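Three Weeks with the Vunport Bed Kit

I have been promising this post since December, and my sister has started asking whether the robot ate me, so let me finally sit down with a cup of tea and tell you how it has been going.

If you missed the earlier post, the Vunport is a two-armed home helper kit sold by a small outfit called Bradunus. You can't buy it outright yet. You rent it at 129 dollars a month, plus a 50 dollar setup fee that they gave me back when the second crate came late (which I thought was decent of them). What you get is a pair of arms, a camera head, a heavy base, and access to whatever skill packs you want to add. I started with the towel pack, and I wrote about that at far too much length already. This time I wanted the one called Gero, the bed-making pack, because if there is one chore I would gladly hand over until the end of my days, it's sheets.

Kuo-hua Hsieh from Bradunus walked me through the setup on the phone one afternoon and was so patient with me. I had a whole list of silly questions. Does it mind a quilted mattress? (No.) Does it care what's printed on the sheet? (It shouldn't, but he was curious to hear.) Could I sit close by while it worked? Yes, as long as I stayed outside the reach of the arms and kept the stop button in my hand. He also had me slow everything down to the lowest speed for the first week, and I've left it there ever since. I like being able to follow what it's doing. 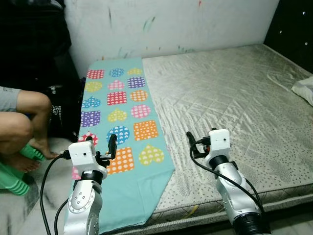 The Vunport at work on the hearts-and-dots sheet.

I picked that sheet on purpose. My thinking was that if the camera was going to get muddled by anything, it would be a crowd of polka-dot hearts in every color of the rainbow on turquoise! The pattern hasn't seemed to bother it one bit. What does slow it down is finding a corner when the fabric is bunched up. It will pinch, lift, look, put the thing down again and think it over, and there are mornings when I have to tuck my hands under my knees to keep from reaching in to help.

My best run so far, from a heap of sheet to something I'd let company see, was nearly 37 minutes. I can do it in a good deal less, even with my back the way it is. But I wasn't doing it, you see. I was drinking coffee and listening to the radio, and I find I don't much mind how long a chore takes when it isn't mine.

Now for the grumbles. The arms are heavy and the base is heavier, so moving the kit between rooms is a two-person job and you'll want to leave it parked. Gero doesn't do pillowcases at all, and it wants pillows pushed up toward the head of the bed before it starts. Fitted sheets are "in testing," and have been for as long as I've had the kit. The manual is thin, too. I got more out of the Cadwaladr owners' forum in one evening than out of the whole booklet, especially the thread on gripper pressure, where somebody suggested 3 for thin cotton. That setting has worked nicely for me.

I've signed on for another month. Kuo-hua tells me an update is coming that should help with bunched-up corners, and I'll try it on the same sheet so the comparison is fair. If any of you are renting one and have gotten it to manage a duvet, please leave me a comment, and do tell me what settings you used.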